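# Gultwood snack box, the mixed one

I ordered this box in September, after Jui-lin Ng told me that she buys it for her office. I paid 16 euro with the delivery. My review is for people who, like me, cannot read Chinese very well and want to know if they will manage.

The carton itself is good. It is strong, it closes again, and nothing inside mine was crushed to powder. There is a small paper with a list of contents, but the list is only in Chinese, so I put everything on the bed and sorted it by the photographs on the bags.
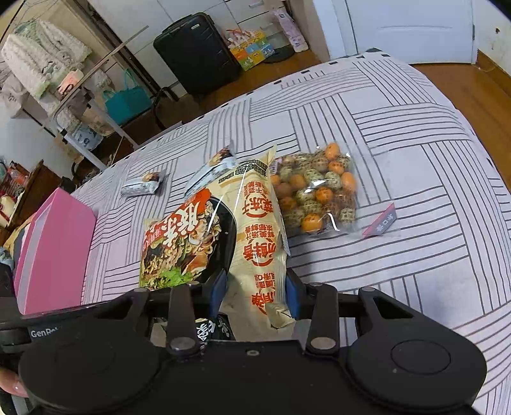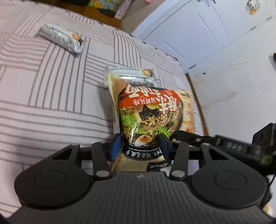
The noodles for eating cold are my favorite. "凉拌风味" means the flavor of a cold mixed dish, Jui-lin translated it for me, and I ate them with cucumber and a little vinegar. They are quite salty. Next time I will use only half of the sauce.

The coated snacks are sweet and very hard. Till Reuter liked them more than I did and finished them in one evening. For a person with weak teeth I would not recommend them.

What I miss is an English sheet with the allergens. I wrote to Gultwood and received a polite answer after 3 days, with a list for my box, but it should be in the carton from the beginning. Also, many of the portions are small, so please do not expect a dinner for a family.

I give four stars of five. I have already ordered the second box, this time without the sweet things, and it costs the same.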